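How to Clean Out a Catch-All Bin

A metal bin by the door or under the bench fills up with small things that have no other home. Ours in the Viltley workroom gets cleared every May and again before the holidays. It takes less than an hour.

What you need: a towel, two shallow boxes, a damp cloth, dish soap and a marker.

1. Spread the towel on a table next to the bin. Lift things out one at a time. Do not tip the bin over, or the small pieces will end up on the floor.

2. Put anything that holds liquid to one side. Check that each cap is tight and stand the bottles upright.

3. Mark one box "keep" and the other "move." Beads, rings and bottles in daily use go in the first. Anything that belongs in another room goes in the second.

4. Wipe the floor of the bin with soapy water, working from the back wall forward. Scratches in bare metal will stay. Smudges usually lift on the second pass.

5. Dry the corners with the end of the towel.

6. Put the keepers back in a single layer. Lay bottles on their sides along the back and short items against the left wall. 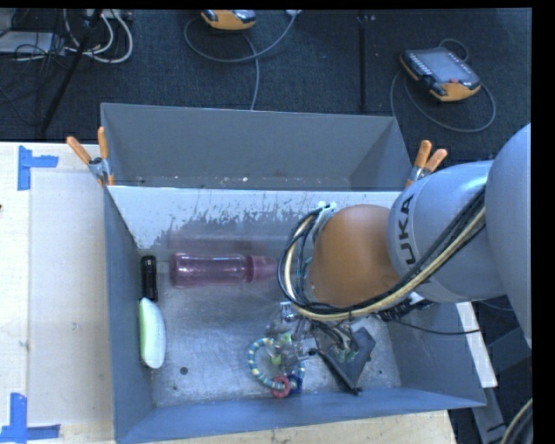 Leave some bare floor between items so you can pick one up without dragging its neighbor along. If you have to stack things, the bin is too full, and you should go through the "keep" box again.

Empty the "move" box the same day.

Posted by Young-sook Kwon, 13 December 2022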